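How My Two-Armed Robot Is Learning to Clean Up

Hi, kids! Last time I promised to show you the robot I'm building at Fomora, the workshop I share with a bunch of other people who like to make stuff. Well, it has arms now! I named the whole thing Quansah, and I talk to it more than I should.

Think about how you pick up a toy. Your eyes find it, your brain makes a plan, and your arm and fingers do the rest. You do all that so fast you don't even notice. A robot needs every one of those steps too, and somebody (me!) has to help it with each one.

Let's start with hands. A robot hand like mine is called a gripper. It has two fingers, and they slide together like you're pinching a cracker. No thumb, no pinky. You'd be surprised how much you can do with just a pinch. Try it at home: use one finger and your thumb on each hand and see if you can set the table. (Plastic cups only, please!)

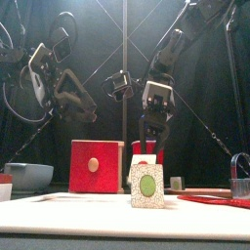 Quansah's right gripper at the red cup. Look for the camera on the pole between the arms!

Now, eyes. The camera on the pole looks down at the table, so the robot gets the big view. There's another little camera up on the left gripper, kind of like having an eye on your wrist. Wouldn't that be handy for finding a sock under the bed?

I put all kinds of things on the table for practice. A bowl is wide and a cup is tall. A block has flat sides, which are nice and easy to pinch. Cloth is the hard one! It flops and folds and never has the same shape twice, so the robot can't just remember what it looked like last time.

The game we play is called Skundodari, a word I made up in December when I was very tired. The rule is simple: I choose one thing, and Quansah gets 5 tries to pick it up. If it misses, I change a little bit of the program and we go again. I mess up plenty too. One time I mixed up left and right, and the wrong arm started moving!

One safety rule before you go. When the arms are switched on, my own hands stay off the table. Robot arms are strong, and they can't tell a finger from a block unless someone teaches them how.

Next time: how I tell the arms where to go, and why I had to learn so much about elbows.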